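Ermira Hoxha
Has anyone here used the Pladia blank DVDs, the ones in the plain spindle of 30? My old living room recorder (a Tunoditz, bought used from a neighbor who was moving) turns up its nose at nearly everything I feed it. I have 5 home movies left to copy for my sister and I'd hate to spend the money and end up with a pile of shiny drink mats!

Kalliopi Atanasov
Oh, I feel for you, those recorders can be so fussy! I've gone through two spindles of Pladia -R and lost maybe a couple of discs, both when I burned at top speed. Set it to 4x if your machine lets you, finalize every disc, and try one in your sister's player before you do the rest. Also wipe the lens with a proper cleaning disc first - mine had years of dust in it and I'd been blaming the blanks the whole time.

Dušan Krasniqi
never had a problem with them. the Ilden ones are junk though

Slavica Georgiev
I'd go along with Kalliopi on the slow burn, and I'd add that -R and +R really do matter on an older recorder, so have a look at the logos on the front before you order anything. Store them upright in cases, too, out of the sun - I learned that one the hard way with my wedding video.
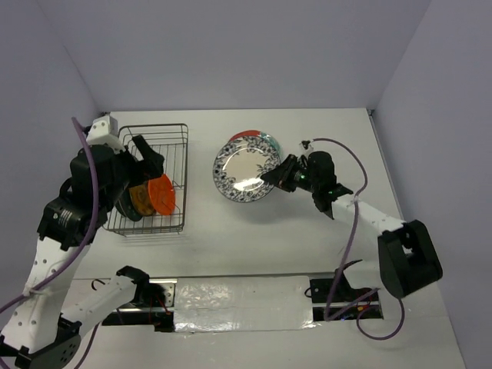

Two arms at a white table, the left one reaching into a dish rack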